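Vernness 36 Travel Pack

Carry-on backpack, 36 liters, clamshell opening
Item 510 (short torso) / Item 537 (regular torso)

Overview

The Vernness 36 is a soft-sided travel backpack for trips made mostly by train, bus and short flight. It opens flat along three sides, stands upright when packed, and converts to a shoulder bag by stowing the harness behind a zippered back panel. Both sizes share the same main compartment, so packing capacity does not change with torso length.

The pack replaces the earlier Umora model. The Umora had a top lid and a drawcord; the Vernness has neither. Accessories made for the Umora fit, except the lid pocket.

Main compartment

The compartment is a single rectangular space with two compression straps and a full-length mesh divider on the lid side. The divider zips closed and holds shirts, a light jacket or a document folder. Rigid items should go nearest the back panel. Shoes fit along the base, soles outward.

Loose gear is easier to manage if it is sorted before packing. Group chargers, toiletries and clothing separately and pack the group needed last first.

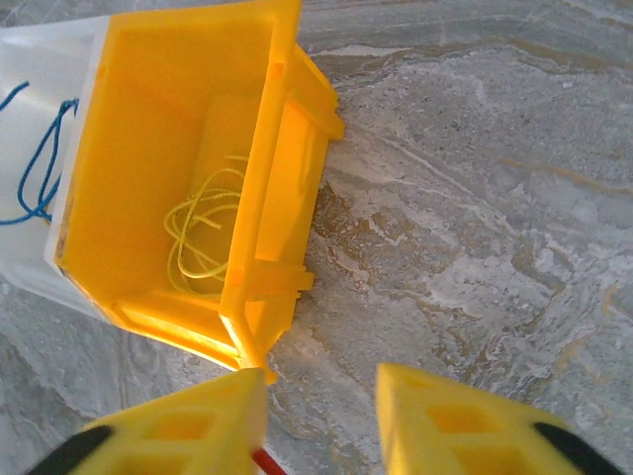

Yellow storage bin on a gray marble floor.

Harness and back panel

The shoulder straps are fixed to the frame sheet at one height per size. There is no sliding adjustment. Measure from the prominent bone at the base of the neck to the top of the hips, then use the sizing chart to choose between 510 and 537. Travelers between sizes should take the smaller pack if it will be carried mainly in cities, and the larger if longer walks are planned.

The hip belt is removable. It attaches with hook-and-loop behind the lumbar pad and carries 2 small zippered pockets, one on each side. Each takes a transit card, coins and a folded ticket. A large phone will not fit.

To stow the harness:
Detach the hip belt and lay it flat in the main compartment.
Release both lower strap clips.
Fold the straps upward behind the back panel.
Close the panel zipper from left to right.

Carry-on use

Airlines set their own limits and change them. Check the fare conditions before departure and measure the pack when full — an overstuffed front pocket adds depth that an empty measurement does not show. On regional trains the pack fits most overhead racks lying on its side.

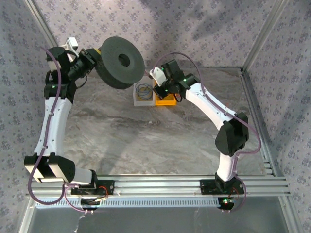

Two white-and-black robotic arms on an aluminum rail.

Fabric and weather

The shell is coated nylon with a heavier weave at the base. Zippers are water-resistant, and the seams are not taped. In steady rain use the Riedl rain cover, sold separately, which fits both sizes and packs into its own pocket. The cover does not enclose the harness.

Laptop sleeve

The sleeve is reached from the side and is suspended above the base of the pack. It can be opened at a security checkpoint without opening the main compartment. When the pack is worn, the sleeve zipper faces the left hip.

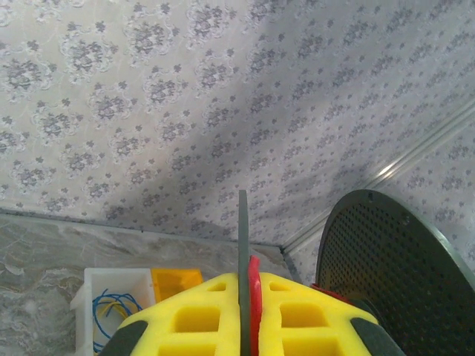
Care

Empty all pockets and shake out grit before cleaning. Sponge with lukewarm water and mild soap. Do not machine wash, bleach or tumble dry. Hang open, out of direct sun, until the back panel foam is completely dry — this takes longer than the shell fabric. Store unfolded with the compression straps loosened.

Replacement parts

Clips, zipper pulls and the hip belt can be ordered individually. Give the item number from the label inside the laptop sleeve. Hip belts for 510 and 537 are different lengths and are not interchangeable.

Repairs are handled at the Dostside workshop. Packs must arrive clean and empty. The May intake fills early, so send anything needed for summer travel before then.

Supplied with: pack, hip belt, spare zipper pull
Not supplied: rain cover, packing cubes, luggage lock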